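Atley Striped Contract Carpet

Product code 1786
Sold by the metre from the roll
Made by Pudari

Atley is a low loop pile carpet for offices, meeting rooms, corridors and other places that get a lot of foot traffic. The pile is 100 per cent nylon on a woven backing, and the stripe runs along the length of the roll. It can also be used at home, and we sell a fair amount of it for studies and landings.

The loops are short and set close together, so chair castors roll over them without much drag. Dirt stays near the surface and comes up with an ordinary upright vacuum cleaner. We don't recommend a rotating brush on the lowest setting, as it can fluff the pile over time.

Colours

Atley comes in 18 colours. The greys and blues are kept in stock and normally leave our warehouse within three working days. The greens, reds and browns are cut to order at the mill and take longer, so please ask for a date before you book a fitter. Screens vary, and we would always suggest ordering a sample first. Samples are free and are large enough to show the full repeat of the stripe.
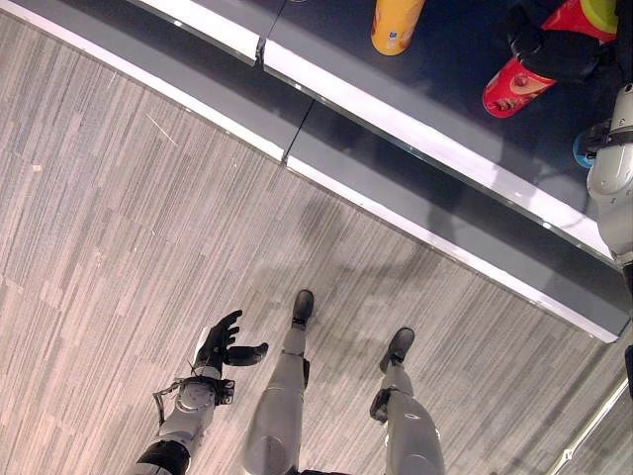
Atley in Grey Stripe

Planning the stripe

Decide which way you want the stripe to run before you measure. Along the length of a corridor it usually needs fewer joins. In a square room either direction will do, though most customers have it running away from the door. All pieces in one room must be laid in the same direction and should be cut from the same roll. If your order is too large for a single roll, we will match the dye batch and tell you where the change falls.

A full roll is 40 metres long and four metres wide. Shorter lengths are cut to the nearest ten centimetres. Allow a little extra at each wall for trimming, and more if the room is out of square.

Fitting

The floor should be clean, level and dry. Atley can be stuck down with a standard carpet adhesive or stretched over underlay on gripper rods. Stuck down is better for offices with wheeled chairs. Leave the carpet unrolled in the room overnight before fitting. Seams should be sealed on both edges.

Matching stair nosings and door bars are made by Saavedra and are listed under Accessories. Emeo underlay is suitable for stretched fitting only.

Stains

Blot spills with a white cloth, working from the outside in. Use lukewarm water and a small amount of wool-safe detergent if plain water isn't enough. Do not use bleach.

Orders and returns

Cut lengths cannot be returned unless faulty, so please check your measurements. Full rolls can be returned unopened, less the cost of carriage. For trade prices or help with a floor plan, contact Grethe Lauritsen in the sales office. Delivery is to the ground floor only, and someone will need to be there to sign for it.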